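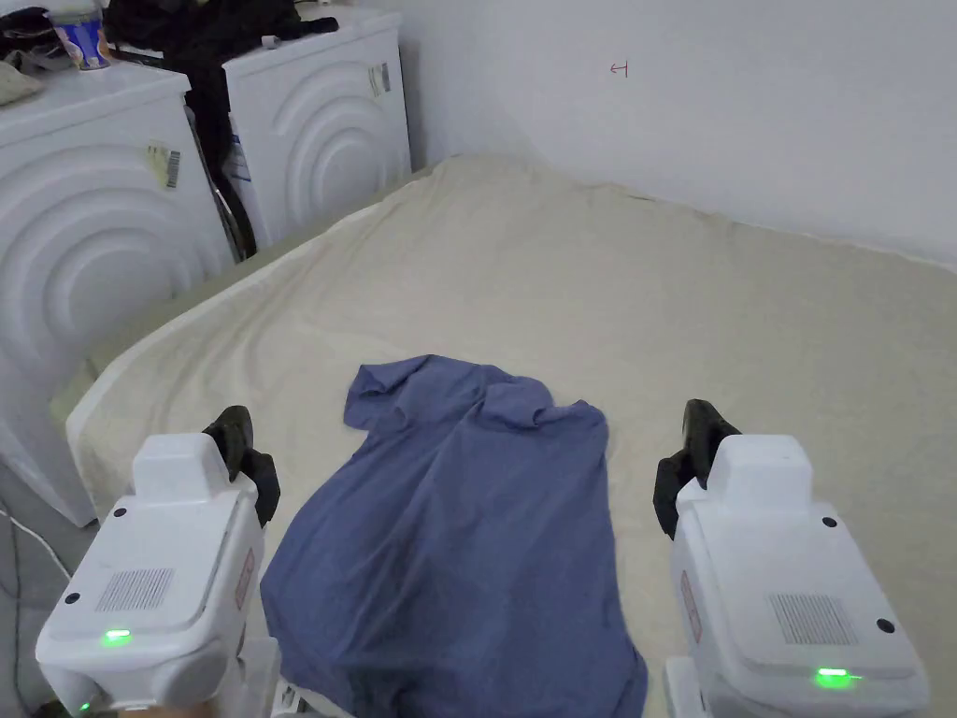 Can I freeze gluten-free cookie dough, or should I bake the cookies first and freeze those?

Freeze the dough. Shape it first, freeze the pieces on a tray until they are hard, then put them in a bag and press the air out. They go into the oven straight from the freezer and need two extra minutes.

Posted by Darlene Lemieux

I should give more detail. I'm making ginger cookies for a bake sale and two of the families have a child with celiac disease, so the whole batch will be gluten-free. The recipe uses brown rice flour, tapioca starch, potato starch and a little xanthan gum. No eggs, ground flax instead. Coconut oil for the fat. I made a trial batch in December and the cookies tasted fine the first day but by the third day they were dry and sandy. I'd like to do the work two weeks ahead because I won't have a free evening before the sale. Is there anything in that list that won't freeze well? I also have half a bag of oat flour I could use up if it would help.

Olaia Iglesias

Nothing in your list is a problem in the freezer. I've kept a very similar dough for six weeks.

The sandiness is a different matter. Brown rice flour is gritty if it doesn't get time to soak up liquid. Mix the dough, cover it and leave it in the refrigerator overnight before you shape anything. If it looks crumbly in the morning, work in a spoonful of applesauce. With coconut oil the dough will be very firm when cold, so let it sit on the counter for 12 minutes or so it won't scoop. I use a small scoop and flatten each ball with the bottom of a glass before freezing, because eggless cookies don't spread much and you can end up with domes.

Bake at 350 F. My oven takes 12 minutes from fresh and 14 from frozen. Take them out when the edges are set and the middles still look soft, then leave them on the sheet for ten minutes. They break if you move them early.

On the oat flour – check the bag. Unless it says gluten-free, leave it out. Regular oats are often handled alongside wheat. Some people with celiac disease don't tolerate oats at all, so for this sale I would skip it and ask the families before using it another time.

Siu-fong Yuen

I just freeze them baked. Works for me.

Wyn James

Baked is fine too if you're short of oven time, but they do lose the crisp edge. Five minutes in a 300 F oven after thawing brings some of it back.

Two things to add to what Siu-fong wrote. Label the bag with the baking time, and put it inside a second bag if you have anything strong-smelling in the freezer, as coconut oil picks up odors. Also use fresh parchment under the cookies. Old baking sheets and wooden spoons that have been used with wheat flour can carry enough to matter to someone with celiac disease. I keep a separate spoon and sifter for this. Pack the cookies in their own closed box and write out the full ingredient list for the table, with the coconut and flax on it.

Katia Cirillo

Thanks, all. The oat bag says nothing about gluten, so it's going into my own granola. I'll chill the dough overnight and freeze it shaped. Does the applesauce change how long they keep once they're baked?

Olaia Iglesias

A spoonful won't. Two days in a tin, same as before.

Siu-fong Yuen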